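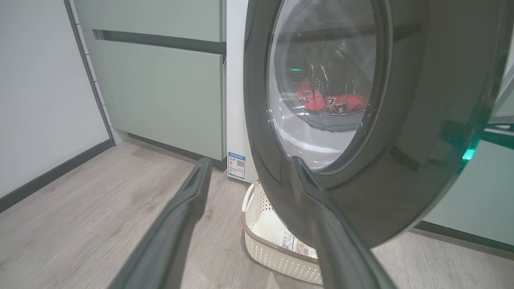
Manipulation Software Team, Molance Robotics – Prerton
Wrist Perception Set-up Guide, Section 4: Appliance doors and transparent covers
Revised 12/29/23. Maintained by Anouk Goossens.

This section sets up the door perception node for front-loading washers. Finish the hand-eye calibration in Section 3 first. The node reads the wrist camera only, so the gripper fingers will be in view the whole time, and the door glass will usually have something behind it. Both have to be handled before the planner is given a door pose.

4.1 Before you start
The arm must be in teach mode with the speed override at 50 per cent or lower. The Fung planner must be stopped. If it is running it will hold the camera stream and step 1 will fail with error 496.

Caution: Keep people out of the arm's reach while the planner is live. An open washer door can be pushed past its stop by the fingers, and the hinge will give before the force limit trips.

4.2 Mask the fingers
1. Start the node from the Wuncombe console and select Wrist, then Self mask.
2. Open the gripper fully. Wait for the status line to read Settled.
3. Press Capture. The node stores the finger outline for the open position.
4. Close the gripper in the increments shown on screen and press Capture at each one.
5. Select Build mask and check the overlay. Both fingers should be filled in right to the tips.

Note: Dark fingers against a dark door rim are the usual cause of a ragged mask. With an open gripper in front of a glossy charcoal or near-black rim, a fingertip can be merged with the door. If this happens, move the arm back until the tips sit over the floor and repeat from step 2.

4.3 Fit the door ring
6. Move the arm to a view where the open door and part of the drum are visible.
7. Select Door, then Fit ring. The node looks for the outer rim first and the porthole second.
8. Compare the two ellipses on the overlay. If they cross, select Refit and drag the seed point onto the outer rim.
9. Set Highlight rejection to 200. Raise it only if pale reflections along the rim are still being picked up as edges.
10. Turn on Ignore indicators. A lit indicator on the door rim throws colour onto the gloss around it and can shift the fit sideways.

4.4 Depth behind glass
Depth readings through the porthole are not reliable. Laundry in the drum, such as a red item with bold black and white graphics, gives plenty of texture to match on, and the stereo module will report a confident surface that belongs to the load and not to the door.

11. Set Glass region to Exclude.
12. Confirm that the porthole is drawn in grey on the depth view.
13. If the task is to unload, tick Drum as separate volume. Leave it unticked for door opening and closing.

4.5 Floor objects
14. Select Scene, then Add obstacle, and mark anything standing under the door swing. A laundry basket with a perforated side should be entered as a solid box, or the planner may try to route a finger through the lattice.
15. Save the profile and note its number. Site profiles start at 1086.

Caution: Obstacles are not tracked between runs. If the basket is moved, delete it and mark it again before restarting the planner.

4.6 Known issues
Product stickers with a barcode or QR code are sometimes offered as fiducials. Decline them – the node has no size for them and the pose will be wrong. A fix is planned for the April release.

Continue to Section 5, Planner hand-over.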